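How I Sort Out a Messy Desktop (the Small-Stuff Method)

I have tried a lot of ways to keep a work table under control, and most of them fell apart inside of two weeks. I bought the little drawers. I bought the label maker. I bought a gorgeous divided caddy from Madier that is now full of rubber bands and one very old granola bar. What finally stuck is a sort of slow sweep that I do at the end of the afternoon, and since a few of you asked after my pegboard post, I'm writing the whole thing up properly.

You don't need much: one tray, one shelf within arm's reach, a damp cloth, and maybe 16 minutes if the table is bad.
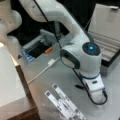 Page last changed: June

Start with the flat things. I mean strips, rulers, cards, swatches, anything long and thin that lies down on a table and then sort of becomes part of it. Your eye slides right over them! A white strip on a light gray top can sit there for a month, and so can a thin white cable. Run your hand across the surface and you'll find them all.

Line the strips up side by side, pointing the same way. Don't put them away yet. I know that feels backwards, but when everything long is parallel you can see right away which ones belong together, and you stop picking up the same piece four times.

Next, cables. Pull each one gently from the connector end (never yank from the middle, I killed a perfectly good charger that way) and follow it back to wherever it starts. If it's plugged into something you use every day, leave it and just run it along the back edge of the table. If it isn't, coil it loosely and put it on the shelf. I used to wrap mine tight around my fingers and they came out looking like curly fries, so now I make big lazy loops and hold them with a strip of hook-and-loop tape. The roll I bought was from Tarkus, and I think I've used a foot of it.

Then the tray. Mine is gray and it stays on the table, off to the side, and it's for the tiny stuff: caps, clips, the odd screw. The rule in my house is that a loose cap goes in the tray until its marker turns up. If you still have the cap at the end of the month and no marker, let it go. I kept a jar of caps for years. Years! I don't know what I thought was going to happen.

Okay, on to the long tools and the sticks. These deserve their own step because they roll, they slide, and they hide under each other.

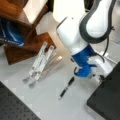
Wood goes with wood, plastic with plastic, and anything that writes gets tested on scrap paper before it's allowed back. I do two quick lines with each marker. If the second line is scratchy, I stand it tip down in a cup overnight and give it one more chance in the morning. Black ones always go first around here, so I buy those separately now instead of getting the rainbow pack and ending up with nine untouched yellows.

For thin wooden sticks, lay them flat. I used to stand them up in a glass and they'd fan out and get knocked over whenever I reached for the scissors. A shallow box on the lower shelf is much better. Mine is an old Adamczyk tea tin with the lid off, and it holds way more than I'll ever need (I ordered a bag of 300 for a project that took almost none of them).

Now wipe the table. Lift, wipe, put down, move along. A plain damp cloth is fine for everyday, and for marker smudges I use a drop of dish soap and then go over it again with clean water so it doesn't get that tacky feeling.

One more thing about the shelf. Keep the top of it for a single flat box or panel and that's it. Mine used to be a second table, basically, with a pile on it that I'd move every time I needed something from underneath. Sundirari has a nice low box that fits on mine, but a shirt box works too, and I used one for ages.

If you have a really big backlog, do the flat things one day and the rest the next. The flat things are the most annoying part anyway.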